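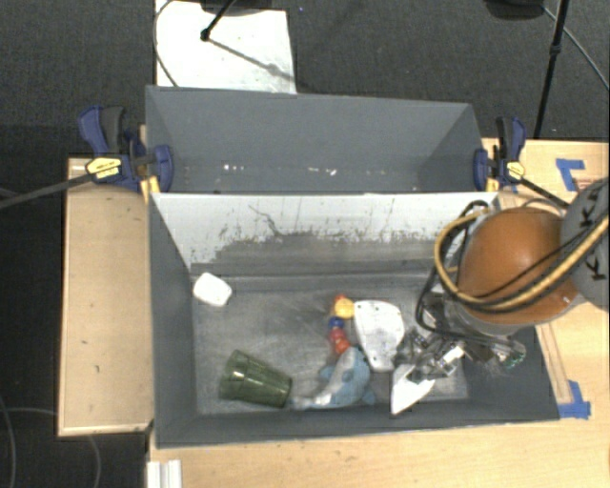
La pinza del brazo dentro de la cubeta, con un vaso verde, un peluche azul claro y otras piezas sueltas.

Quiénes somos

¡Hola! Soy Loredana Guerra y llevo la parte de producto en Dramercombe, que es una manera elegante de decir que contesto el teléfono, preparo los envíos y discuto con Tetsuya sobre tornillos. Me ha tocado escribir esta página porque la anterior parecía redactada por un notario (la escribí yo también, lo confieso).

Somos un taller pequeño y hacemos una cosa muy concreta: el kit Arkton, un puesto de prácticas para que centros de formación y laboratorios trabajen la recogida de objetos con brazo robótico. Vendemos el kit, lo montamos si nos lo piden y damos el curso que lo acompaña. El brazo lo pone el cliente casi siempre, y si todavía no lo tiene le ayudamos a elegir uno con la cabeza fría, que en las ferias todo parece imprescindible.

Cómo empezó la cosa

Tetsuya Ogura y Kumiko Kubo daban clase de automatización en el mismo centro y estaban hartos de los ejercicios con cubitos. Todos iguales, todos bien colocados, y el alumnado salía convencido de que agarrar cosas era fácil. Un agosto se llevaron a clase una bolsa de trastos de casa, los volcaron en una cubeta y les pidieron a sus alumnos que los sacaran uno por uno. Fue un desastre maravilloso -- según Kumiko, la mejor clase que ha dado en su vida.

De aquella bolsa salió la primera versión del kit. Yo llegé un poco más tarde, cuando ya había pedidos y las facturas vivían en una caja de zapatos.

Qué lleva Arkton

La versión actual trae 136 objetos repartidos en cajas por dificultad. Hay cosas blandas, cosas que ruedan, piezas planas que se pegan al fondo como si las hubieran soldado y plástico translúcido, que a los sistemas de visión les sienta fatal (a Tetsuya le encanta, claro). Los juguetes apilables los metimos por insistencia de Kanako Koyama, y tenía toda la razón: tienen cantos, huecos y curvas en un palmo de altura, y cada grupo acaba agarrándolos de una forma distinta.

Además van la cubeta, las mordazas para sujetarla a la mesa, un cuaderno con 20 prácticas y las plantillas para anotar resultados. El cuaderno está escrito para usarse en el taller, así que tiene márgenes anchos y se puede pintarrajear sin remordimientos.

El kit completo cuesta 640 euros y la caja de ampliación, que se llama Elmont, 249. Los precios están aquí mismo, sin rellenar ningún formulario, porque a mí me saca de quicio tener que dejar mi correo para enterarme de lo que vale una cosa.

Quién hace qué

Tetsuya diseña las prácticas y prueba cada objeto antes de que entre en el catálogo. Kumiko da los cursos y responde a las dudas técnicas; si le escribís antes de las diez de la mañana, contesta el mismo día y con dibujos. Kanako busca y compra los objetos, y no se puede pasear con ella por un mercadillo sin volver cargada. Fumiko Matsuda se ocupa del soporte y de los repuestos, que enviamos por unidades sueltas. ¿Se os ha perdido una pieza? Pedid solo esa pieza, no hace falta comprar otra caja.

Lo que no hacemos

No montamos líneas de producción ni programamos células industriales. Para eso mandamos a la gente a Tsuchiya, un equipo amigo con el que compartimos nave y cafetera. Tampoco prometemos que vuestro brazo vaya a vaciar la cubeta a la primera. Algunas prácticas del cuaderno son difíciles a propósito, y la última la hemos reescrito tantas veces que Fumiko ya no quiere oír hablar de ella.

Si queréis ver el kit antes de decidiros, venid al taller. Avisad con unos días, traed vuestra propia pinza si os apetece probarla y también algún objeto que se os resista -- los que nos dan guerra se los quedan apuntados Kanako y Tetsuya para la próxima ampliación. El café lo ponemos nosotros (bueno, Tsuchiya).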